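Sunday, July 19, 2020

I said in spring I'd believe in the Gevendale robotics club's online term when I saw it, and now I've seen most of it, so I suppose I owe it a post.

The short version: eighteen students, no workshop, everything done in a simulator. The task this summer is to get a two-finger gripper down to a blue open frame standing on a table, take hold of one of the uprights and let go again without knocking anything. Ayten Baysal wrote the task sheet and I'll give her this, it's clear. Mine never were.

My trouble is with the numbers. Tadhg Conneely's group logged 2,720 attempts and called 1,053 of them successful, and that went into the club newsletter as if it were good news. I make that well under half, at a job where the table never wobbles and the lighting never changes. I also asked what counted as a success. The answer was that the fingers had closed and the script hadn't thrown an error. Closed on what? Two of the runs I watched had them shutting on thin air, and both were down as passes.

I don't blame the students. They were given a scoring script and they used it. But when I ran the Metwood class we had one tired arm and a queue, and you had to stand there and watch your own mistake. Nobody in this lot has ever had to tighten a loose bolt. The friction setting is whatever number was in the file when they downloaded it, and when I asked why that number, I got a long silence on the call.

Still, they do turn up. Over 18 weeks hardly anyone has dropped out, and I can't say the same for Metwood. And one of them has started rewriting the scoring so it checks where the fingertips are before it hands out a pass — the first thing I've seen from this term that I'd be happy to put my name to.

They want to try the same code on a real arm in September. I've asked to be there. I expect it to miss the frame by a hand's width, and I'd like them to write down by how much.
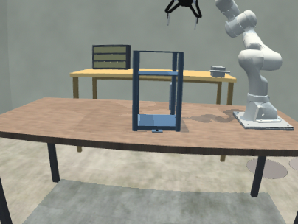
Josefina Sepúlveda: You're being hard on the 1,053. Take out the first fortnight, when half of them were still installing the thing, and it looks a lot better. Agree about the friction though, I'd make them measure it before September.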